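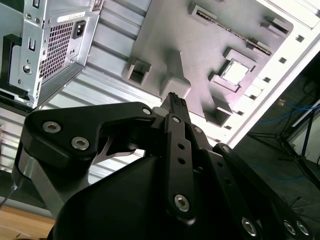 Inside the case, near the grey block

From: Kanini Mfaume
To: Ineda repair list
Date: 2026-07-27
Subject: Re: Order of work on the donated desktops

Hello Rodrigo, hello all,

Rodrigo Caldeira wrote:
> I have the first of the Karkuvham desktops open on the bench at home
> and I'm not sure what to take out first. Last time I did the memory,
> then the drives, then the processor, and found I'd left a screw under
> the power supply. Does it matter? Also, is it worth keeping the old
> processors or do they go in with the scrap boards?

It matters a bit. I do mine with the case lying on its side and work in this order: side panel, power lead out of the wall, data cables, memory, drives, then the cooler and processor. The power supply stays where it is unless it has failed the tester. Most of them are fine, and taking them out means undoing all the cable ties for nothing.

Memory first because it is the easiest thing to knock. Open the clips at the ends of the slot fully before you lift, and hold the module by its short edges. If the slot only has a clip at one end, tilt the module slightly away from the fixed end. Please write the size on the bag. We had 200 modules in the January sort and a good part of an afternoon went on reading labels with a torch.
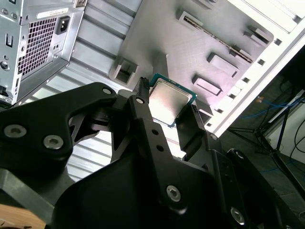 Processors – handling and storage

Yes, keep them. Tianyou Peng has a use for any that test well, and the ones that don't are still weighed separately from the boards. Touch the edges only. The metal lid can be wiped with a dry cloth and a little alcohol, but leave the underside alone.

Run the machine for ten minutes before you take the cooler off, then shut down and unplug it. Old paste goes stiff and the processor can come up out of the socket with the cooler still stuck to it. Twist gently before you pull. If it does come up, slide it off sideways with your fingers and check the underside for bent pins, if it is the kind that has them.

They go in the Liao trays, lid up, one to a pocket. Not loose in a tub, please. Each tray has a number on the end and that number goes in the sheet next to the case number. If you run out of trays, Prasetyo Sitompul has more in the back cupboard at Ineda, second shelf.

On the missing screw: tip the case forward over a towel and it will usually roll out. The Bosel cases have a lip at the front where they like to sit.

One more thing about the sheet. Case 288 has been entered twice, once with a processor and once without. Whoever did that one, could you look and tell me which is right? I'd sooner not open it again.

Yiran Deng is collecting finished bags from me at the end of the month, so anything ready before then can come to my house.

Kanini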